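Quiénes somos > Perero > El taller

Doblar un trapo, esa gran pregunta
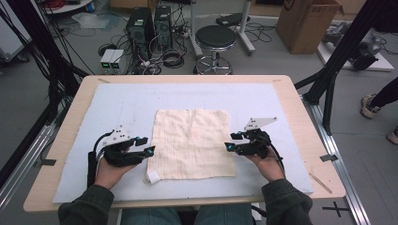
Gurunura, noviembre

¡Hola! Soy quien lleva Perero y escribo yo esta página, así que perdonad el desorden. Nos dedicamos a una cosa muy concreta: averiguar si una máquina puede ya con las tareas de casa (doblar, estirar, recoger la mesa). Respuesta corta: a ratos. Un paño color crema sobre un tablero azul claro parece lo más fácil del mundo, y luego la tela se arruga, la etiqueta se engancha y vuelta a empezar.

Primero lo hacemos nosotros, con una pinza en cada mano, y de ahí aprende el sistema. Llevamos más de 1000 dobleces guardados y con Fleren, nuestro programa, las servilletas ya salen decentes. Las sábanas bajeras, ni en broma. En la lavandería Hollis nos dejan probar los jueves y allí siguen ganando ellas, de largo.

Si tenéis una tarea pesada que proponer, escribid. Leo todo.

Comentarios

marisa_p: ¿Y los calcetines para cuándo?

Tono: Mi suegra dobla 40 toallas en lo que tardáis en enchufar eso.

lavanda7: Me apunto a probarlo, tengo plancha atrasada!!

Contacto | © Perero | Volver arriba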